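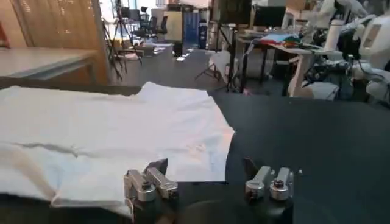

Das Protokoll der Prüfstelle Veres

Erzählung

18 Mal geteilt · 12 Kommentare

Die Prüfstelle Veres gab zu Protokoll, dass die Anlage mit der Bezeichnung Darcombe am 2025-08-09 zur Abnahme im Fach Wäschelegen angetreten sei. Den Vorsitz führte Frau Noémi Kocsis. Als Beisitzerin war Frau Lilla Fekete bestellt, die bereits im Februar die Abnahme im Fach Geschirr geleitet und deren Nichtbestehen unterzeichnet hatte.

Gegenstand der Prüfung war ein weißes Stück Stoff auf schwarzer Tischplatte. Nach Paragraph 48 der Prüfungsordnung war der Anlage nicht mitzuteilen, worum es sich handelte. Sie hatte den Rand zu finden, zu fassen und das Stück zweimal zu falten. Ein Umschlag, der bei Beginn bereits im Stoff lag, durfte weder als Leistung noch als Fehler gewertet werden.

Die Vorsitzende eröffnete die Prüfung. Die Greiffinger senkten sich bis an die vordere Kante des Stoffes und verharrten dort.

»Sie überlegt«, sagte Frau Fekete.

»Das Wort ist im Formular nicht vorgesehen«, erwiderte Frau Kocsis und trug »Stillstand« ein.

Nach 111 Sekunden schlossen sich die Finger, und zwar um Luft. Beim zweiten Versuch erfassten sie zwei Lagen statt einer. Der Stoff hob sich, drehte sich und fiel in einer Form zurück, für welche die Anlage 3 der Prüfungsordnung keine Abbildung enthielt. Beim dritten Versuch gelang eine Falte. Sie verlief schräg, war jedoch nach übereinstimmender Auffassung beider Prüferinnen eine Falte.

Der Auftraggeber, das Waschhaus Drasley, hatte schriftlich um Auskunft ersucht, ob die Anlage eine Arbeitskraft in der Mangelstube ersetzen könne. Frau Kocsis diktierte: »Zum gegenwärtigen Zeitpunkt nein. Einzelne Handgriffe werden beherrscht, die Abfolge nicht. Wiedervorlage wird empfohlen.«

Frau Fekete legte den Stoff, wie es die Ordnung nach jeder Prüfung verlangte, eigenhändig zusammen. Sie benötigte dafür wenige Sekunden und sah währenddessen aus dem Fenster. Dann schlug sie ihn wieder auf, strich ihn glatt und bat darum, einen vierten Versuch außerhalb der Wertung zuzulassen.

Die Vorsitzende prüfte die Uhrzeit und gab dem Antrag statt.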